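Procuram-se visitantes desconfiados para a demonstração da Zellero

A Zellero abre o pavilhão da Castimetti em dezembro para mostrar o seu sistema de recolha automática. Já fomos a demonstrações destas e saímos de lá com um saco de brindes e nenhuma resposta. Desta vez pedimos para levar gente nossa, e a empresa aceitou.

Temos 5 lugares. Interessam-nos pessoas que tenham trabalhado em armazém, triagem ou embalagem e que saibam quanto tempo se perde quando uma peça fica mal pousada. Formação em engenharia não é precisa. Paciência para ver a mesma coisa muitas vezes, sim.
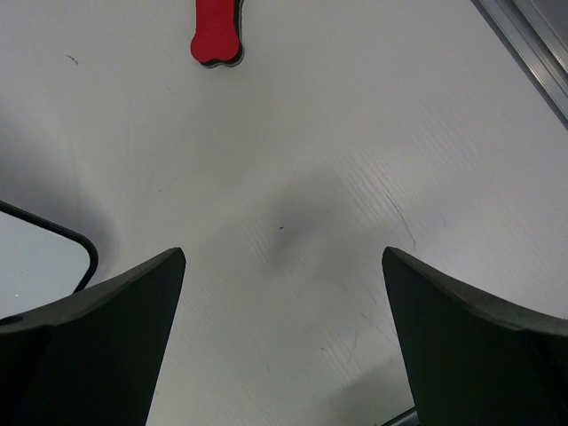 A visita dura uma tarde e cada participante recebe 88 euros, mais a deslocação. O que pedimos é um relatório escrito, sem adjetivos de folheto. Um osso vermelho vivo em cima de uma superfície branca é um alvo generoso para qualquer pinça, e queremos saber o que acontece com peças cinzentas, sacos moles e caixas amolgadas. Perguntem pelas falhas. Perguntem quem arruma a mesa entre duas tentativas.

Não serve quem venda, instale ou represente equipamento deste género.

Candidaturas até segunda-feira, 8 de novembro de 2021, ao cuidado de Finbarr Ó Néill, associação Ater, sala 125. Meia página chega. Currículos de várias folhas ficam por ler.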